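Housekeeping and Linen Assistant - Drirnum Guest House

Part time, permanent
Reports to: Faustine Chauvin, house manager
Apply by: 12th May

About the house

Drirnum is a small guest house with 14 rooms, open all year. Most of our guests stay two or three nights. In summer we get hikers and families, and in winter we get people who are working nearby and want somewhere quieter than a motel. We also rent out a cottage across the yard, called Luik, which is cleaned and made up by the same team.

We are looking for one person to join the housekeeping team. You would split your time between guest rooms and the linen room on the ground floor. The person who has done this job for the past few years is moving away, and we would like the new hire to overlap with her for at least a week.

What you will do

In the mornings you will strip and remake beds, clean bathrooms, vacuum, empty trash and restock soap, towels, coffee and tea. Rooms with guests checking out come first. Rooms where guests are staying on get a lighter clean, and only if the guest has asked for it.

After lunch you will work in the linen room. This means washing, drying, folding and putting away all the bedding and towels for the house and the cottage. We do our own laundry on site and do not send anything out except rugs and heavy drapes.

We also offer a wash and fold service to guests who stay a week or longer. They leave a bag outside the door by 9 a.m. and get it back the next afternoon. You will check pockets, sort by color, follow the care labels and fold everything before it goes back upstairs. Guest clothing is kept apart from house linen on the shelves and is tagged with the room number.

Sheets have to be folded the way we do it here - in thirds and then in half, with the hem on the inside - so that a full set fits on one shelf. Jeans get folded flat and are not hung. If you have your own way of doing things at home, that is fine, but we need everyone on the team to do it the same way at work.

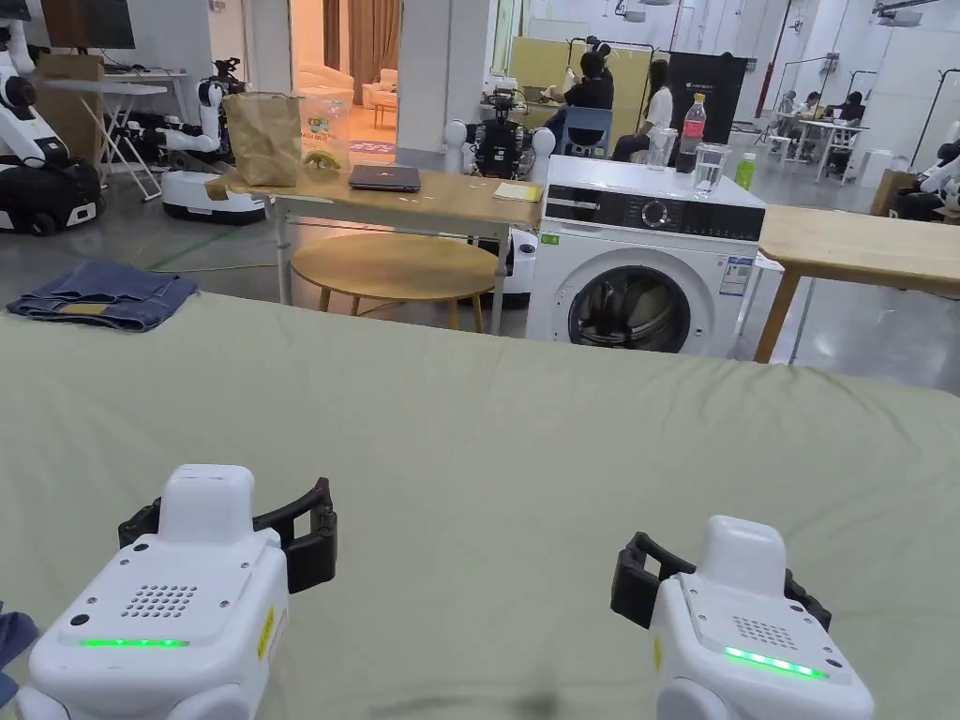
Hours and pay

The job is 30 hours a week over five days, including every other weekend. Shifts start at 8:30 a.m. and end at 3 p.m., with an unpaid half hour for lunch. The schedule is posted two weeks ahead. Swapping shifts is allowed as long as both people agree and Faustine knows about it before the day.

We pay by the hour, every second Friday. The rate depends on experience and we will tell you what it is at the first phone call, before you take the time to come in. After three months you get 12 paid days off a year. The house closes for a deep clean in February, and that week is paid as normal for the whole team.

Lunch is provided on working days. Parking is free. There is a bus stop at the bottom of the hill, but the first bus on Sundays gets in too late for the start of the shift, so you would need another way to get here on those days.

What we are looking for

You do not need hotel experience. You do need to be on time, be able to work on your own for most of the morning, and be comfortable going into rooms where guests have left their things out. The work is physical. You will be on your feet, going up and down two flights of stairs, and lifting laundry bags that weigh up to 30 pounds.

We use ordinary cleaning products and one strong descaler for the showers. Tell us if you have asthma or a skin condition and we will work out what you can use.

Basic spoken English is enough. The room list and the linen checklist are written in English and we will go through them with you.

You must be 18 or older and have the right to work in the United States. We check two references.

Training

The first week is paid at the full rate. You will spend the mornings in the rooms with another member of the team and the afternoons in the linen room with Margus Kazlauskienė, who looks after the washers and dryers and orders supplies. By the second week most people are doing rooms alone.

How to apply

Stop by the front desk and ask for an application, or leave a note with your name, phone number and the best time to call. A resume is welcome but not required. If you are writing a note, please tell us which days you can work and when you could start.

Faustine will call everyone who applies. Interviews take half an hour and include a short walk around the house.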